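June, gone ten at night

Back from the airfield with oil under my nails and a sunburnt neck, and I'm going to write this down before I fall asleep in the chair. Kettle's on. Feet up. I ought to have a shower first but the diary wins.
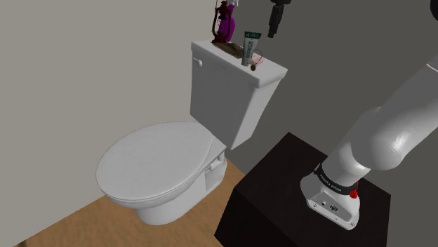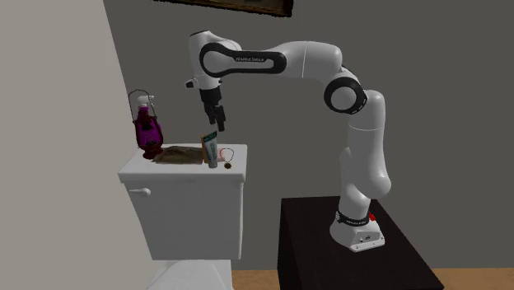
So, the glider! I finally had my go in the club's new two-seater at Wornmont, after weeks of watching everyone else swan off in it. I'd put my name down in the spring and had slipped to 11 on the list (bad weather, then a flat tyre on the tug, then more bad weather), so when they shouted for me after lunch I nearly dropped my sandwich.

First launch was a bit of a let-down, if I'm truthful. We came off tow, found nothing but sinking air over the village and were back on the grass before I'd got comfy. The second was much the same, only I bounced the landing and got a look from the back seat. But the third — oh, the third! We bumped into a thermal over the Sarpong quarry and round and round we went, with a buzzard just off the wing for most of it. 41 minutes in the air, my longest yet, and I flew nearly all of it myself.

She's lighter on the stick than the old one and you have to be quick with your feet or the nose wanders off. I kept forgetting. The view is lovely though, you could see right across to Gakitance and the reservoir, and the canopy doesn't rattle like the old one does.

Came down with a very dry mouth. Must take more water next time, and a hat that fits under the canopy, as the one I bought at the Sultach fly-in keeps catching on the top and sliding over my eyes.

Then it was all hands to wash the bugs off the wings and push her back in the hangar, and I got the job of filling in the log sheet, badly. Two lines crossed out already.

I'm down for another go in two weeks if the weather holds. The forecast looks rubbish but it's far too early to sulk — well, I might sulk a little. Tea, shower, bed.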